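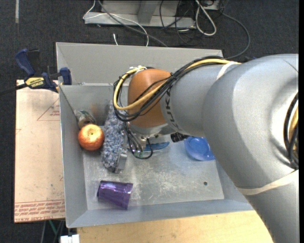
Mixed bits in a metal bin – how do you stop the fruit getting bruised?

Posted by Pastley, 7 in the morning, with tea

Hello all. I keep a big sheet-metal bin on the bench in our shared workshop, the sort with sloping sides, and over the years it has become the place where everything lands. Fruit from somebody's lunch, crumpled plastic wrapping, soft fluffy things, you name it. I'm fond of it, and it has had a hard life (the bottom is all scratches and whitish scrape marks by now), but I do lose fruit in it. Anything round rolls down the slope and ends up against something harder. I'd also love to get the marks off the floor of it if I can. Has anyone got a kind way of doing either? I've read 275 posts on here about fruit bowls and not one about bins!

Ogundipe

What a nice thing to be asked before breakfast. I had a very similar bin for years, and what saved my fruit was a folded tea towel laid flat across the bottom, with the edges coming a little way up the slopes. It stops the rolling and it washes. Please do keep the fruit away from used wrappers, though – mine picked up the smell of an old onion bag once and I ate a very peculiar satsuma.

As for the scratches, I'd leave them be. Smudges are another matter: warm water, a drop of washing-up liquid, a soft cloth, and dry it well afterwards, right into the corners where the crumbs hide. If there is a brownish patch that won't shift, try a paste of bicarbonate of soda and leave it on while you have your elevenses. Try a small area first, as some metals go cloudy.

Drusar

just get a bowl for the fruit. 2 quid at the charity shop

Onport

I'm with the bowl, I'm afraid, though I do understand being attached to a bin! If you want everything kept together, stand the bowl inside it at one end and put the soft things round it as padding. Don't use wire wool on the bottom, whatever anyone tells you. I did that to a tray of my mother's and it has looked sorry for itself ever since.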